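Notebook, home sessions
Mar 24, 2022

Rules for the hand-held grippers, third try

I promised I would get these written up before the next round of home visits, and I have put it off long enough that the old sheet now has more pencil on it than print. So I sat down with a pot of tea this morning and went through the whole thing line by line, with the Kostow sheet on one side and my own scribbles on the other. What follows is where I ended up. Please write in the margins, that is what they are for!

The old sheet was made for the bench, and it shows. It talks about guards and marked floor areas and a stop button within reach, all perfectly good things for the arm in the lab, and very little of it helps a person carrying a gripper around somebody's bedroom. There is no motor to stop and no fence to put up. What we do have is a tool with fingers, a second person who may be holding something of their own, and a home that belongs to neither of us. I would like the rules to start from there.

Before going out. Look over the unit by eye and by hand: screws snug on the plate, fingers straight and not split at the slots, lenses clean (the soft cloth, please, and never a sleeve – I have done it myself and was sorry). Write the number from the sticker in the log before you write anything else. We lost a good part of a day in the Wanetti round to two units logged under one number, and I still don't know for certain which was which. If the sticker is worn, print a fresh one that evening and don't go by memory.

Cable. Old rule said "secure the cable," which everyone read differently. I have changed it to: no loop big enough to put a finger through, and nothing hanging where it can catch on bedding or a drawer knob. A short free end is all right with me as long as the one holding the gripper has looked at it and is happy with it. Omid wants it taped along its whole length. I find the tape stiffens the wrist after a while, so this one is still open and I have left half a page for it.

Second person. I think this is the part we have been weakest on. When two people work close together over the same spot, the one with the gripper says out loud when they are moving in, and the other one answers. It feels silly for the first few minutes and then you stop noticing. Anything with a tip, a blade or a heated end is treated as live the whole time it is in a hand, plugged in or not, and it is passed handle first or set down and picked up, never across the fingers of the gripper. Heated tools get a stand on a hard surface, and they do not get put down on a bed or a mat, however briefly. After a heated tool is unplugged we wait 30 minutes before it goes back in the bag. The Pruvitz people wait 10, I was told, but theirs is a smaller tool and a better bag.

Sleeves, straps and hair. I went back and forth on watches. On the bench they come off. In homes I have decided to let them stay on if the strap is flat and snug, and to be strict about loose cuffs near anything hot. Roll them or hold them back with a band. There are bands in the Hirano box, top tray, next to the spare fingers.

The room. Ask before each room, even when the whole home was agreed to in writing. Leave clothes and bedding where they are unless the person who lives there moves them. I know it is tempting to tidy so the recordings come out cleaner, but a made-up room teaches us about made-up rooms, and besides, it isn't ours. Faces, mail and medicine labels are checked for the same evening, by somebody who wasn't holding the gripper.

Length of a stretch. We have been going for as long as the light held. I timed my own grip last week and by about 21 minutes I was letting the nose of the thing sag, so I would like a break before then, with the gripper set down fully.

Still to do: write all this on a single card, find out whether the log can hold a second name per take, and read the 61 old entries again for near misses before the June review. I'll start on those tomorrow.
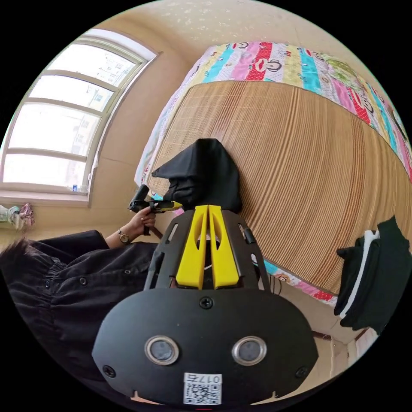 Omid Hosseinzadeh: I can live with the cable wording if we add that the check gets repeated after every break, not only at the start, as that is when mine always works itself free. On heated tools I would go further and have the second person say "hot" each time they pick one up. And could the wait before bagging go on the card in large print? I packed up early once in the Wanetti round and there is still a shiny patch on the lining to show for it.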